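How to Set Up a School Stream Monitoring Project That Produces Usable Data

Most student stream projects I've looked at end the same way. The kids get muddy, someone makes a poster, and the numbers go in a drawer. If that's all you want, fine, skip this page. If you want readings a watershed manager might look at twice, you'll have to be fussier than the grant brochures suggest.

Step 1. Pick one question
"How healthy is our creek?" can't be answered by a seventh grade class. "Is the water below the Padilla Road culvert cloudier than the water above it?" can. Write the question down before you buy anything.

Step 2. Choose sites you can reach in January
Three sites is plenty. Walk to each one with the whole class's worst boots in mind. Rhydian Ellis, who ran the Trurcombe school project, started with 6 sites and was back to 3 before winter because the bus schedule wouldn't allow the rest. Mark each spot with a stake and take the reading from the same side of it every time.

Step 3. Be suspicious of the kit
The Grastov kit is what we used. The turbidity tube is good. The nitrate strips depend on a student matching two shades of pink under trees, and I wouldn't put much weight on the result. Check the expiration date on the reagents, too. Ours had passed when the box arrived.

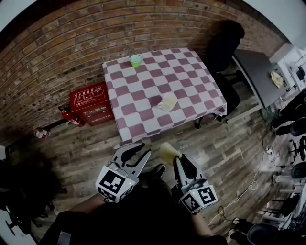

Step 4. Practice indoors first
Mix up a bucket of slightly dirty water and have each team measure it without talking to the other teams. Then put the readings on the board. The spread will be bigger than you'd like. Go over technique and do it again until the teams land close together. Budget two class periods -- the curriculum guide says one, and I don't believe it.

Step 5. Record everything on paper
Use pencil, one sheet per site, with the time, the weather and the initials of whoever took the reading. We tried the Noketico app for a season. It dropped entries whenever the signal went, and there's no signal in a creek bottom.

Step 6. Throw out bad readings, and say so
Trurcombe collected 193 readings in its first year. Students flagged the doubtful ones with a note on why, and kept them on a separate sheet. Do the same. A data set with no mistakes in it makes me wonder who cleaned it up.

Step 7. Ask before you send
Call your local watershed office and find out what format they want, and whether they want it at all. Some don't. Better to hear that in the fall, while you can still change the plan.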